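Open day at Hekden, Istmont, February 2025

We signed up for the tour of the virtual cell, where Hekden sets up its dish-handling arm before anything goes on the real one. Cell 2225 is a simulated kitchen sink.
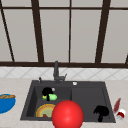

Setup starts with a reset. The operator loads the layout and checks that nothing has been placed inside anything else. A plate in the left basin with other items close by, as here, gets a second look.

Next come the joint limits and the grip force. Csizmadia, the control program, keeps both in one file – a change there needs a restart. 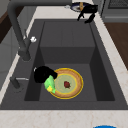

Contact settings take the most care. If they are too soft, the fingers sink into a rim. The staff rerun the same approach 20 times after each edit.
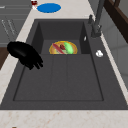

Old logs are cleared every 3 days. The next open day is in April, at the Pravuvar building.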